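Library > Postharvest Handling > Citrus > Chapter 4

Last updated November 2, 2021

Chapter 4
Limes: External Structure and Visual Grading

Rasa Strazds and Osamu Aoki

4.1 Scope of the chapter

Chapters 2 and 3 dealt with oranges and grapefruit, which are large, nearly round, and sold mostly on color and size. Limes differ on all three counts. They are small, they are longer than they are wide, and the color the buyer wants is the color of a fruit that has not finished ripening. A grader trained on oranges will make predictable mistakes with limes during the first weeks, and most of those mistakes come from reading the peel as if it belonged to another fruit.

This chapter covers the outside of the fruit only. Juice content, acidity, and seed count are treated in Chapter 5. Packing patterns for limes are in Chapter 9, together with those for lemons.

By the end of the chapter the reader should be able to name the external parts of a lime, tell the stem end from the blossom end, describe peel color in the terms used on a grading sheet, and set up a surface and light suitable for inspection.

4.2 External parts

A lime has two ends. The stem end is where the fruit was attached to the tree. After harvest it carries either a small green or brown button (the calyx) or the shallow scar left when the button drops. The blossom end is opposite. In most limes it carries a short projection called the nipple, or in older texts the mammilla. The projection varies from a barely raised point to a distinct nub, and its size alone is not a defect.

The widest part of the fruit is the equator. The curved region between the equator and either end is the shoulder. Grading sheets record the location of marks by these terms, for example "scar, stem shoulder" or "pale patch, equator."

The peel has two layers. The outer layer, the flavedo, is colored and contains the oil glands. The glands lie just under the surface and produce the fine dimpling seen on all citrus. The inner layer, the albedo, is white and in limes is thin. A thin albedo gives little cushioning, so pressure is passed to the glands more readily than in an orange. Broken glands release oil, and the oil damages the surrounding cells. The resulting mark, oil spotting, may not be visible until some time after the fruit was handled.

4.3 Peel color

Peel color in limes is uneven by nature. One side of a fruit is commonly darker than the other, depending on its position in the canopy, and small pale specks are normal where the glands show through. The grader is asked to judge the general color of the fruit and then to note any area that departs from it. Specks spread through the peel are not recorded. A single pale area with a definite edge is recorded. 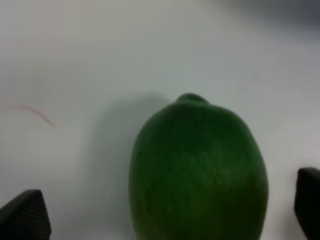
Figure 4.1. Green lime on an off-white surface, with the nub at the top of the fruit. Note the lighter speckling in the peel and the soft shadow at left.

The terms used on the sheet are deep green, green, light green, breaking, and yellow. "Breaking" means that yellow has begun to show through the green in any part of the peel. Lots are described by the color of the majority, with the remainder stated separately. Intermediate terms such as "fairly green" should be avoided. They were permitted on the sheets used before the Grunik revision, and records from that period cannot be compared directly with later ones.

A fruit in the lower half of Figure 4.1's color range, that is, with the tone of the lighter mottled areas over its whole surface, would need to be checked against a reference card before a term is assigned. Memory for color is poor. Cards should be kept closed when not in use and replaced each June.

4.4 Surface and light

The inspection surface should be plain, matte, and white or off-white. Gloss produces reflections on the underside of the fruit, and a colored surface tints the peel. Patterned tops hide small debris such as detached buttons.

Light should be diffuse. A soft shadow beside the fruit does no harm, but the shaded side will read darker than it is, and each fruit must be turned before its color is recorded. Hard shadows indicate that the source is too small or too close. Lamps with a color temperature of 4000 K are adequate if the same type is used throughout the room. Mixing lamp types at one bench is a common cause of disagreement between graders.

4.5 Sampling

The exercises assume a lot of 2000 fruit, from which 54 are drawn. Fruit are taken from all levels of the container and laid out singly, without touching. Each is examined at both ends and around the equator. Two graders work independently and compare sheets only when both are complete. Disagreements are entered in column 2 and left as they stand.

The Jeltine sheet, reproduced in Appendix B, is used for all worked problems in this chapter. Readers whose packhouse uses the Rillent form will find the columns in a different order but the terms unchanged.

Related chapters
Chapter 3. Grapefruit: Size Classes and Peel Defects
Chapter 5. Limes: Juice, Acid, and Seed Count
Chapter 9. Packing Patterns for Small Citrus
Appendix B. Grading Sheets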